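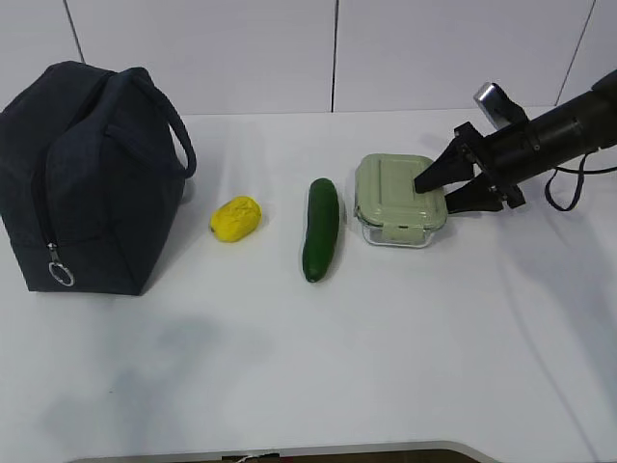 4. Running the lunch packing bench

Read section 3 first if you haven't. This bit is for whoever is on the bench: packers, shift leads, cover staff. Arm settings are in section 6, leave them alone unless Irina Tudose has signed you off.

4.1 What the arm does and what you do

Arm: picks items off the table one at a time, puts them in the bag.
You: lay out, open bags, check, zip, stack on the trolley.

The old job was all of it by hand, 700 bags on a normal day and 1,000 in May when the Altport orders come in. Your hands do less reaching now. Your eyes do more. Expect to be more tired in the head and less in the shoulder for the first couple of weeks, that's what the Okus kitchen found when they changed over.

4.2 Before the shift

1. Sleeves up, lanyard off, hair tied back.
2. Smooth the white table cover. Soft wrinkles are fine. A ridge you can feel with a flat hand is not, pull it out towards the front edge.
3. Check the cable on the arm hangs free and isn't caught on anything.
4. Wipe both gripper fingers with the blue cloth. Not the green cloth, green is for the table only.
5. Press RESET on the Keltavex panel. Wait for the steady light.
6. Sign the bench sheet. Time and initials.

Note: if the light blinks after 13 seconds, press RESET once more. Still blinking, call the shift lead. Don't keep pressing.

4.3 Laying out

1. Bag goes on the far left, base flat, handle up.
2. Items to the right of the bag in one row, across the middle of the table. Leave a gap between each.
3. Long items (cucumber etc) point from the back wall to the front edge, not along the row.
4. Food container last, at the right hand end, nearest the arm. Lid on, clips down on every side. Press each one till it clicks.
5. Keep the front half of the table clear. No phones, no pens, no order slips.
6. Open the bag zip fully and fold the top back.
7. Stand behind the yellow floor line. Press START.

CAUTION: the arm moves to the container first. Hands off the table before you press START, every time, even if you only want to nudge something straight.

CAUTION: glass containers. A half-shut clip can let the lid go when the fingers lift. If you hear a rattle press STOP and check the clips.

Note: small round stuff rolls. Lay it on its side and let go of it slowly. If it rolls twice, pack it by hand and tick "H" on the sheet. Nobody gets marked down for H ticks. Carol Hebden uses them to decide which items to take off the arm altogether.

4.4 While it runs

1. Watch the fingers, not the panel.
2. If a pick misses, the arm tries again, up to 3 goes, then stops by itself.
3. When it stops by itself: press HOLD, move the item, step back, press CONTINUE.
4. When it stops and you don't know why: press STOP, call the shift lead, write down what was on the table.
5. Finished bag: press HOLD, look inside, check against the slip, zip up, trolley.

Do not catch anything that falls. Let it fall. Broken glass goes in the grey bin and the whole table cover gets changed.

4.5 Breaks and swapping over

One person per bench, swap every hour. Whoever is coming off goes to labels or to the cold room door, not straight to another arm bench. Agreed with Settimio Piras for the packers and it's not up to the shift lead to change it on a busy day.

Swap like this:

1. Person leaving presses HOLD.
2. Say out loud what's been going wrong, if anything.
3. Person arriving checks the cable and the fingers, initials the sheet.
4. Person arriving presses CONTINUE. Nobody else.

4.6 Pace

The arm is set to the same speed all day. It doesn't speed up if you lay out faster, so don't rush the row. If you're waiting on it, wait. Bag counts on the panel are for the bench, they are not stored against your name and they don't go in your review. Any manager asking you for them, send them to Natalia Cuevas.

4.7 If you don't want to work the bench

Some people don't get on with it, fair enough. Tell your shift lead. Hand packing stays open on the Ardeleanu line, same pay grade, and you can move back later if there is a place.

4.8 End of shift

1. Let the last bag finish. Press STOP, not HOLD.
2. Wait untill the arm is parked before you reach across.
3. Take the cover off, shake it over the bin, into the laundry sack.
4. Wipe fingers, blue cloth again.
5. Add up H ticks, write the total at the bottom of the sheet.
6. Sheet in the tray by Valentin Pascu's door.

Faults and stop codes: section 5.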